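Carpet tile or sheet vinyl for a basement workroom?

noreen_k
Posted April 7, 2018
We bought a house in Erbridge last fall and the basement has a bare slab. I want one half as a workroom and the other half for the kids. The workroom side is 198 square feet. My husband wants sheet vinyl. I want carpet tile, the dark kind they put in offices. The slab has been dry since we moved in. Has anyone put carpet tile under a workbench and been sorry?

Fanda53
Yes. I had it for seven years in my last place. Sawdust gets into the loops and a shop vac only takes some of it out. Go with vinyl.

hanrahan_c
I disagree with Fanda53. It depends what you do down there. I do small assembly and some electrical work, no sawing, and low pile carpet tile has been fine. It is easier on the knees and dropped screws don't bounce. Get a charcoal or a mixed gray. Plain black shows every thread.

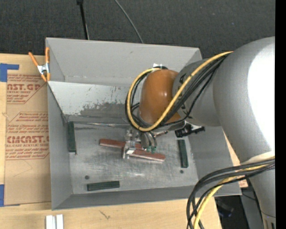 The other thing is glue. I used the corner stickers and left the rest loose, so I can lift a tile if the slab ever gets damp. I paid $378 for everything including the stickers, and I kept a box of spares in the closet.

Fanda53
Dropped screws don't bounce, they hide. I'd take the bounce.

sandamali
Did you tape down a square of plastic to test the slab? "Dry since last fall" doesn't tell you much. Ours looked dry all winter and then we had a musty smell by September. Either floor will trap moisture if it's coming up.

noreen_k
No, I haven't done the plastic test. How long do you leave it?

sandamali
I left mine three days. Tape all four sides. If there's water under the plastic or the concrete has gone dark, sort that out first.

hanrahan_c
Agree with that. I should have said I tested mine too.

Fanda53
Still vinyl for me, but do the test either way.

noreen_k
OK, plastic goes down tonight. If it stays dry I may do vinyl under the saw and tile on the rest. Does anyone know what trim strip works between the two?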